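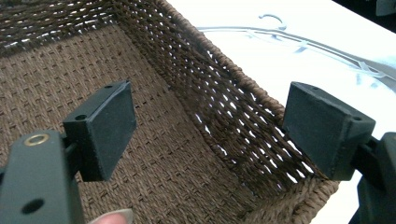 Club project thread: putting hangers in the basket
Student Robotics > Grippers and hand tools

reece_h
Evening all. Our college club has picked its project for the year and I am so chuffed with it. We're teaching an arm to tidy clothes hangers into a woven basket, and we start by doing the job ourselves with hand-held grippers, over and over, so there's something to learn from. The target is 2000 goes by the end of term and we've done 199. Two of us can work at one table, which makes it a proper laugh.

Question for those who've done this: do you grab by the hook or by the long bit?
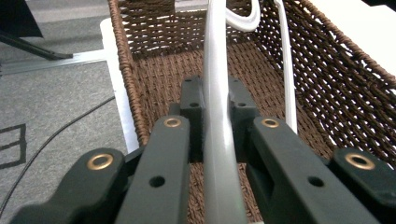 Gripper over the basket, white hanger in the jaws.

dbellamy70
Long bit, every time. Hooks swing. We lost most of September to hooks swinging.

clegg_g
Disagree with Darren. If the hanger is lying flat, the hook is often the easiest part to get a finger either side of. Try 50 of each and keep a tally, then you'll know for your own pads. Are you using clear hangers as well? Clear plastic on a white table was horrible for us.
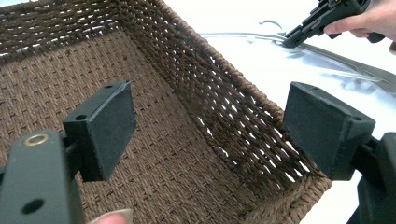

reece_h
Yes, clear ones too! Stuart thinks we should drop them and stick to colours the camera can find easily. I want to keep them in, because real wardrobes are full of the things and it'd be brilliant to crack it.

s_rudd
Stuart here. I said drop them for NOW. Get one kind working, then add the awkward ones. Reece wants everything on day one (love the spirit, mate, but we've only got the room until six).

dbellamy70
With Stuart on this one. Also watch the basket rim. It's very easy to come down with one finger outside the wall and pinch the weave.

clegg_g
And I'm with Reece, so that's two all. Mix them from the start or you'll be redoing the lot in spring.

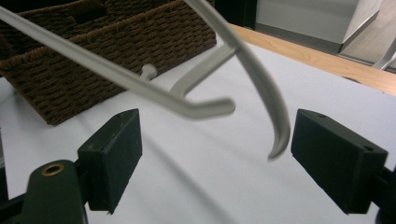 Tips and tricks

ltreloar
Moved this to Tips as it's turning into a good one. My bit: open the jaws wide before you go in, go slowly for the last inch, and turn the basket a little between goes so it isn't always at the same angle. Keep your bad attempts in a separate folder too, we found loads to learn from in ours.

reece_h
Turning the basket, yes! We hadn't thought of that. Will try it tomorrow and post the hook tally when we've got it.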